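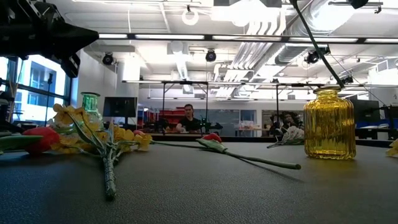
Two vases, many stems, one dark table. Arranging day.

1/ I am teaching myself to arrange artificial flowers. I started in August with a book from the library in Prorville, and I still make the yellow ones too high every time. Today I want to write down what I learned, maybe it helps another beginner.

2/ First, the glass. The green vase has ribs on the neck and an open rim. The amber one is wide in the shoulders, with a short neck and a round lip. I like the amber more. When light goes through it, it leaves a little yellow on the table.

3/ I put everything flat on the table before I choose. Yellow sprig, red tulips, the white one. My friend Khalil Saab taught me this. He had a flower stand in Floleten for 19 years and he says the table is where you make your mistakes, because there they cost nothing.

4/ The yellow sprig is the difficult one. The stem is thick and wrapped, and then it divides into thin branches which go left and right. In a narrow neck it pushes all the other stems to one side. So it goes in first, and the tulips must find their place after.

5/ Tulips: please do not stand them up straight like soldiers. Bend the stem a little with your thumb, slowly. A real tulip leans. I broke 2 before I understood how slowly.

6/ The leaves I leave low. One long leaf over the rim of the glass is enough for me. More than this and it looks like salad.

7/ The long dark green stem I try in the amber vase. It has a nice curve already, so I do not touch it. Tall things look calmer in a vase with a heavy body.

8/ Someone asked about price. I bought most of my flowers in the Farah shop, in the boxes near the back door where all is mixed. I paid 80 for one full bag, and vases were extra. New from the Ovach catalog, the same amount would be near my rent.

9/ Cleaning: soft dry brush, from the center of the bloom to outside. No water on wrapped stems, the wrapping opens. For the ribs in the glass I use an old toothbrush and vinegar.

10/ Still not decided: does the white one go with the tulips, or alone in the green glass? Dezső Vida votes alone. I think he is right but I will try both this evening.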